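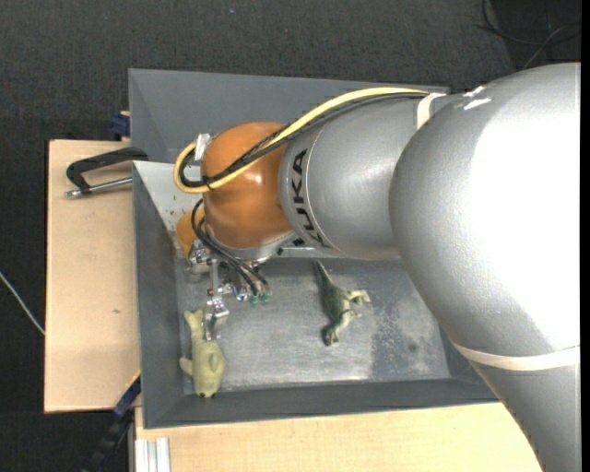 Venthorpe, 2026-05-16

The Lorkard project at Jivness is looking for 4 people to take part in a study on how well people can predict which grasps a robot arm will get wrong.

Our earlier work trained a grasp-scoring model on picks from metal bins. The model does well on rigid parts. On soft or oddly shaped items, such as plush animals and toy dinosaurs, its scores are much less reliable. We want to know if labels from people with no robotics background can improve them.

Participants will come to our lab in the Georgiev building for 2 sessions in September. In each session you will sit at a screen, look at bins with toys in them, and mark where you think the gripper should take hold and where it would slip. You will label roughly 800 grasps over the whole study. Short breaks are built in, and you may stop at any time.

You must be 18 or older, read English comfortably, and have normal or corrected vision. Color blindness is fine, but please mention it when you apply. People who have worked with industrial arms or labeled grasp data before cannot take part.

You will not operate the arm or enter its work area. Sessions are paid by the hour, and travel within Venthorpe is refunded with a receipt.

To apply, use the participant form on the Lorkard project page and list the weeks in September when you are free. We will reply to everyone who applies.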